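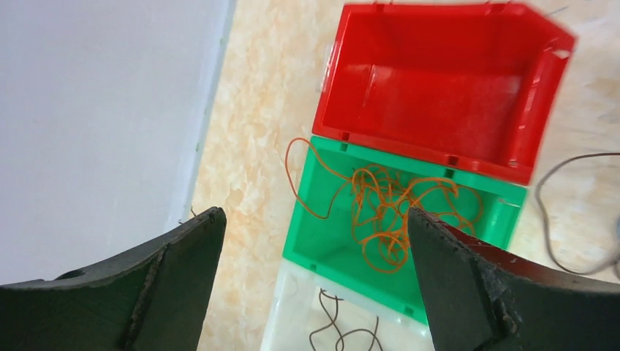 A reader wrote in to say the clerk in Figueroa threw out her whole petition over a missing date line, and could the page please say so up front. OK. Up front: **every sheet needs a date line.** Rest of it below, redone September 15, 2024.

# Getting a petition on the council agenda

For Figueroa and Nondano. Zulluvo has its own form, ask at the counter.

## Before you collect anything

- Read the town charter section on petitions. Short, two pages.
- Check the number. Figueroa wants 1000 valid names for a binding item, 100 for a "request to be heard". Most people only need the second one.
- Write the ask in one sentence. "We ask the council to reopen the Jiltent bus stop." Good. A paragraph of complaints about the mayor, bad.
- Email the clerk the draft wording. Wait for a yes in writing. Print nothing untill you have it.

## The sheets

Full ask printed at the top of each sheet, same words every time. Then columns: printed name, signature, street address, date. Collector signs at the bottom, after the last name goes on.

No ditto marks. No PO boxes. One person can't sign for the household, people will try.

Blue or black pen. Bring spares.

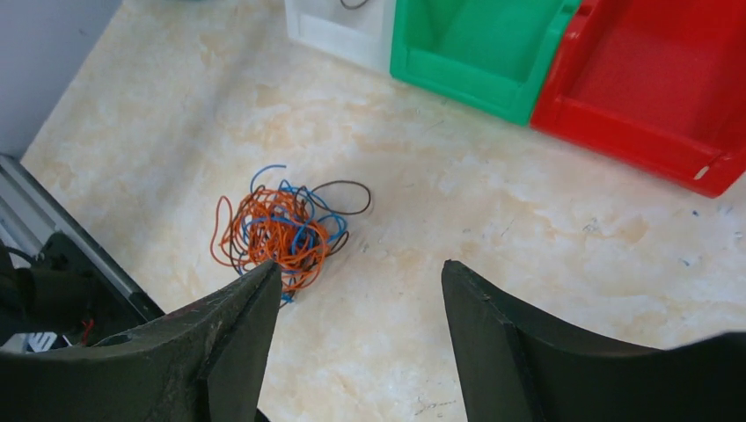 *Orange, blue and dark brown wires on a tabletop.*

## Collecting

Sidewalks are fine. Store entrances are private property, ask first. Library lets you stand outside the doors, not in the lobby.

Don't argue. Someone says no, say thanks, next person.

Go over the target. On the Jiltent petition 35 names got struck, mostly people living just over the line in Nondano. Check adresses while the person is still in front of you.

## Handing it in

1. Number the sheets.
2. Copy all of them. Keep the copies at home.
3. Take the originals to the clerk's window in person, before noon.
4. Get a stamped receipt. Don't leave without it.

Deadline for the October meeting is on the clerk's door and also on the town site, and when they disagree go by the door.

## At the meeting

Sign the speaker list when you walk in. You get 2 minutes. Read the ask first, then why. Leave a printed copy with the clerk.

If they table it, ask out loud for the date it comes back, and check that the date made it into the minutes.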